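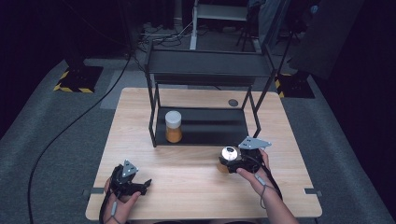
Guides / Equipment Planning

How to Budget a Two-Hand Gripper Collection Station

By Aldana Godoy
Last updated 17 July 2023

This guide covers the purchase plan for one tabletop station where an operator works with a pair of hand-held grippers. It assumes you already have a room, power and a person to run the sessions. Robot arms are a separate budget and are not covered.

Before you start

Write down the task first. The task sets the table size, the jaw opening and the props, and those set most of the order. For jar handling on a two-tier rack, the task sheet should state the largest jar diameter, the heaviest filled weight and the clearance between the lower shelf and the upper one. Measure the jars with the lids on. A lid is often wider than the body.

Step 1. Split the budget into four lines

Use these lines and do not merge them:

Grippers and mounting plates
Furniture and fixtures
Cables, power and storage
Props and consumables

Merged lines hide overruns. On the Keremden build we put cables under grippers, and the cable overrun was not found until the October review.

Step 2. Size the gripper order

One station needs 2 grippers in use. Order a third as a complete spare, built and calibrated, not as a bag of parts. Lovisa Sjöberg keeps our fault log, and most of the lost time in it comes from waiting on a rebuild.

Fingers are a wear item. Budget them apart from the gripper body. If you print your own, enter machine time and failed prints as well as filament. If you buy them, ask the supplier for the price at your yearly quantity, and ask whether the hole pattern will stay the same between revisions. Stulleck changed theirs once and we had to scrap a drawer of good fingers.

Ask these questions before you sign a quote:

Is the mounting plate included, and what is the hole spacing?
Can pivot bushings be replaced on site?
Which end of the cable has strain relief?
What is the lead time for a single finger pair?

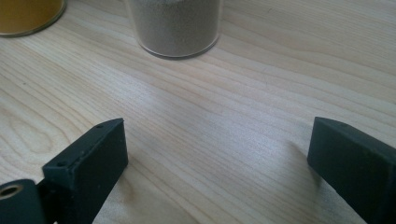 Jaw opening should be checked against the widest prop with room to spare on both sides. Operators do not approach a jar dead center, and a tight opening turns small errors into knocked-over props. Take the opening from a sample unit with a caliper. Catalog figures may be given without finger pads.

Step 3. Furniture and fixtures

Pick a table that does not rock. Check it by leaning on each corner. If brackets will be fixed to the front edge, confirm the thickness of the top before ordering them. A cable grommet near the back edge is useful but can be added later with a hole saw.

Glossy tops cost more than they save. Glare changes with the time of day and shows up in recordings. Ask for a finish sample and look at it under your own lights.

Stand bases take floor area. Draw them on the plan at full size, with marking tape, and leave a walking path outside them. If the plan does not fit, change it now. Moving stands after calibration means doing the calibration again.

Step 4. Cables and power

Measure each cable run along the floor and up to the operator's wrist, with the arm fully extended. Add slack for turning. Then add floor covers or clips to the same line. These are cheap and are nearly always left out of the first order.

Label both ends of each cable before the first session.

Step 5. Props and consumables

Buy jars from one batch where you can. Clear jars with screw lids are easy to replace, but suppliers change wall thickness and lid height without notice. We order 100 jars at a time from Butell and keep the last carton sealed until the next order has been checked.

Choose dry fillings with a contrast in color and grain size. Replace the filling on a schedule and put that cost in the plan.

Step 6. Contingency and sign-off

Set contingency at 13 percent of the four lines combined. Carrasco, our second site, tried a lower figure and had to file a second request.

Attach the following to the request: task sheet, floor plan, written quotes with expiry dates, and the spares list. Put the planned session count on the first page. We use 300 sessions per station as the planning base and scale the finger and filling quantities from it.

Related guides
Station Floor Plans
Finger Wear Inspection
Spares List Template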